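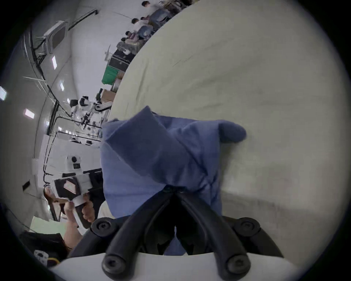
Support > Buying guides > Hand-held grippers: budget questions

Posted in: Planning & Purchasing
March, by Leire Nieto

How many grippers should we order first?

Two, in most cases. One pair lets you find out whether your tables are the right height and whether your people can hold the tool for a full session. Flarmont sells them singly, so there is no saving in ordering a big batch before you know.

What does a starter bench cost?

Our last quote from Seixas came to 3783 euros before tax, for two hand-held grippers, spare fingers and a charger. It did not include a table. Computers are quoted separately.

Do we need a robot arm at the same time?

No. You can buy the arm in a later budget year. If you do plan to have one, measure the floor now and ask Serier for the stand drawings – moving benches afterwards costs more than people expect.

Which spares should go on the first order?

Finger sets. Cloth work is fairly gentle on them, but they do get dropped. Kwan-ho Lai in our stores keeps one spare set per tool and reorders when the first is opened. Screws come with the fingers.

How long is delivery?

Allow 40 working days for the grippers. Fingers usually arrive sooner. Arms are built to order and the date is given with the quote.

What should we budget for cloths?

Very little. Plain cloths in a few sizes will do, and you can wash them. Order nearly 55 per bench if several people will be folding at once, and put a lidded bin on the list for the dirty ones.

Can we hire instead of buying?

Yes, through Flaltano, by the month. Hire makes sense for a short trial. Past half a year we found buying cheaper, though you then pay for repairs yourself.

Who signs off the order?

Send the quote to Maite Tejada with your cost code. Anything with an arm in it also goes to Caradog Jarman – he checks the power supply and the floor loading before it is approved.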